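Ticket: Open day demo, dish rack table — right arm stops before the tray
Queue: Suvdale floor support
Priority: High (doors open 10:00)
Status: Closed, one follow-up

Reported
Two-arm table for the open day. Ran fine at Postma before the move, now won't get through one full cycle. Left arm does its part at the rack. Right arm goes toward the cardboard tray, slows down, quits with "position not reached". No bang, no e-stop. Controller wants a manual reset every time. Visitors are supposed to see this thing loop all morning.

Setup as it stands
Two arms, parallel grippers, black cloth on the table, rack in the middle, tray to the right of it. Demo program is the Nikum one, same copy we used in September. Cell software is Vedance, not updated since the move. Please don't update it today.

7:10 — Power cycled both arms and the controller. Homed ok. First cycle, same stop. Second cycle, same stop.

7:25 — Checked cables at the right arm base. All seated. Swapped the gripper cable for the spare anyway, no change, swapped back. Spare is in the gray bin if anybody needs it.

7:40 — Ran right arm alone in slow mode. Stops in the same place. Ran it with the tray taken off the table — finishes the move, no complaint. So it's touching the tray, or thinks it is. Force limit on that move is set to 10, everywhere else it's 49. Whoever set it low was probably being careful about the cardboard. Left it alone for now.

7:55 — Measured tray location against the setup sheet. Sheet says the near corner of the tray goes 200 mm from the rack's front corner. Somebody pushed it right up against the rack. Problem is the sheet was written for the old tray, which got crushed in the van. New one has a different width. So the sheet is no good either way.

8:05 — Cloth is a problem too. It creeps. Every time someone leans on the table the rack goes a little with it. Pulled the cloth tight as I could, still wrinkles on the left side. Not in anyone's path so leaving it.

8:15 — Jogged the right arm to the tray by hand and stopped short of the wall to read off the real position. Want that number before changing anything in the program. 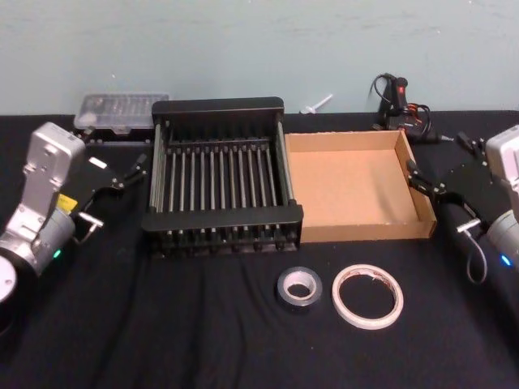
Can we just raise the force limit and let it push through?
It would run, but the tray would slide a bit each cycle and by lunch the pick would be missing completely. Fix the position first, leave the limit at 10.

8:30 — Retaught the tray approach point and the grasp point. Old values saved in the program folder under "before open day". Did not touch the left arm points.

8:40 — Ran 5 cycles slow. All good. Ran 5 at the demo speed, stopped on the fourth. Tray had moved. Taped the bottom of the tray to the cloth with double sided, then the cloth to the table underneath at the back and on both ends.

8:55 — Demo speed again, no stops in almost 100 cycles while I did the barrier tape and the sign. Actually let me correct that, the counter was not reset after the slow runs, so take off the first ten.

9:20 — Visitor lead asked if kids can hand a dish to the arm. No. Rope stays where it is, and whoever is on the table keeps the pendant in hand the whole time. Also asked if it can go faster. Also no, not today.

9:35 — Wrote the recovery steps on the card by the controller. Same here:

Pause the loop on the pendant.
Check the tray is stil on its tape. Press it down if a corner lifted.
Send right arm home first, then left.
Reset, start from step 1 of the program. Do not resume from the middle, it will try to finish a grasp that isn't there.

12:50 — Update from the floor. Two stops the whole morning. One was a visitor's bag catching the cloth, one was a tray corner coming up. Both back up in a minute or so using the card. People mostly asked what happens if you move the rack — answer is it misses, these are taught points, no camera guidance on this program.

Follow-up
Setup sheet needs new tray numbers befor the next visit. Also want a flat base plate with stops for the rack and the tray so we quit relying on tape and cloth. Opened as a separate request with Postma. Closing this one.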